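Zulel Folding Box, Light Blue
Brerno Packaging Supply

Last updated: 4 Jul 2018

The Zulel is a rectangular folding box for light goods: stationery, sample vials in a sleeve, small boxed parts, printed cards. It ships flat and is erected by hand. No tape or glue is needed for normal use. The base and lid are both tuck closures on the same hinge side, so the pack can be opened from either end.

Two stocks are available, a heavy paper and a thin card. Both take the same die and the same score pattern, and a box in one stock will nest in a tray laid out for the other. The paper stock folds more easily and suits contents that already hold their own shape. The card stock is for anything that leaves empty space inside the walls.

Colour

Light blue is the standard colour in both stocks and is the only one held in the warehouse. The outer surface has a low sheen and will show glare under direct overhead light. Faces turned toward the light read as a stronger blue than faces turned away, and the same face can look close to white at a shallow angle. Colour matching should be done against a physical sample under diffuse light. Screen colours are indicative only.

White, grey and uncoloured versions are made to order and carry a longer lead time.

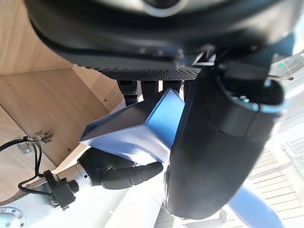
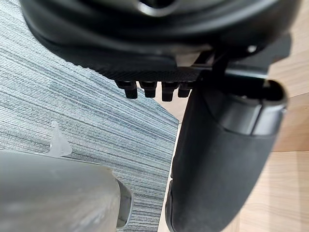 Light blue Zulel box held at an angle, two faces showing (first picture).

Folds and corners

All folds are pre-scored on the outside face. Fold each score fully once before erecting and let it relax. Boxes erected without this step tend to bow along the long walls. Corners are square and unreinforced.

The tuck flap is 13 mm deep on both ends. A deeper flap can be cut on request but the flat blank then no longer fits the standard bundle wrap, and bundles are supplied banded instead.

Handling when erected

Empty boxes should be held by opposing walls with even, light pressure. Pressure at the centre of a large face will deflect the wall and may open the nearer tuck. Pressure close to a folded edge is carried by the fold and is preferred. Filled boxes are less sensitive, provided the contents reach the walls.

Avoid picking up by a single corner. A crushed corner does not recover its edge, and the lid on that end will sit proud. Where a box has to be turned in the hand, support it from underneath as well as from the side.

The surface will take a fingerprint if handled with oily or damp hands. Marks on the paper stock are permanent. The card stock can be wiped with a dry cloth if this is done straight away.

Labels and print

Paper labels with a permanent adhesive bond well to both stocks. Removable labels lift cleanly from the card but can raise fibres on the paper. Ballpoint and pencil are satisfactory. Water-based felt pens feather slightly along the grain. Single-colour print on the top face is available from Brerno; supply artwork as line art only, with no detail inside the fold allowance.

Packing and storage

Supplied flat in bundles of 35. Orders are filled in whole bundles and part bundles are not split. Store flat, wrapped, away from windows and off concrete floors. Light blue stock stored in sunlight will fade unevenly, starting with the exposed edges of the bundle.

Blanks stored on edge for long periods take a curve. This can be corrected by stacking them flat under an even weight for two days.

Not suitable for

Liquids, unwrapped food, refrigerated storage, or mailing without an outer carton. The tuck closures are not tamper-evident. Where a seal is required, use a round label across the lid edge.

Ordering

Quote the product name, stock (paper or card) and number of bundles. Samples of each stock are sent flat. The warehouse is closed to pick-ups for the last part of December and orders placed then are dispatched in the new year.

Comments

Gavin Pollock
Is the flap depth measured from the score or from the shoulder cut? We are drawing an insert and the difference matters.

Brerno Packaging Supply
From the score.

Jawad Khattak
Card stock is good. The paper one bowed on us until we pre-folded as per the notes, then fine. Would order the grey if it was kept on the shelf.

Gavin Pollock
Thanks. Insert fits.

Contact Brerno | Copyright Brerno Packaging Supply | Back to top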